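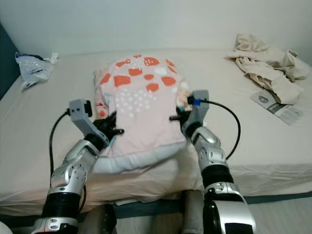

Fig. 7. Patterned garment laid out on a white sheet.

Section 4: First use of the Rarneo handheld steamer

Read this section before you plug anything in. We know how that usually goes, so the parts most likely to end in a scald are marked CAUTION.

4.1 Filling the tank

1. Unplug the steamer. Press the gray latch and slide the tank down until it lets go. It will resist, then give up all at once.
2. Fill with cold tap water to the MAX line. Water above the line comes out later, usually onto silk.
3. Push the tank back in until it clicks. One click is correct. Two clicks mean the first one was the handle, so check the tank again.

Note: In hard-water towns such as Gromthorpe, use half tap water and half distilled. Perfume, vinegar and fabric softener do not belong in the tank, whatever your aunt's magazine says.

4.2 Heating up

1. Plug into a wall outlet. The steamer draws over 800 watts and does not care for extension cords.
2. Slide the switch to I. The light blinks for 30 seconds, then stays on.
3. Point the head at a sink or an old towel and hold the trigger until the spitting stops. The first tankful may smell like a new shower curtain. Open a window.

CAUTION: Steam is hottest where you can't see it, just in front of the head. Never steam clothes while anyone is inside them, including you.

4.3 Steaming

1. Read the care label. If it has been cut out because it itched, try a hidden seam first.
2. Hang the garment, or lay it over a folded cotton sheet. Prints and trims go face down.
3. Keep the head a finger's width from the cloth and move slowly downward. Pull the hem gently with your free hand, well below the steam.
4. For layered pieces, do the lining first. Starting with the outer layer means doing the outer layer twice.
5. Let everything cool for a few minutes before folding it. Fold it warm and you can begin again at step 1.

Note: The Brello brush clips onto the head for wool and coats (part 349, sold separately, naturally). The Sutcliffe crease clamp from our older models doesn't fit, though many people have tried to persuade it.

4.4 Switching off

Slide the switch to O, unplug, and stand the steamer upright on its base until cool. Empty the tank after every use. For descaling, see Section 6.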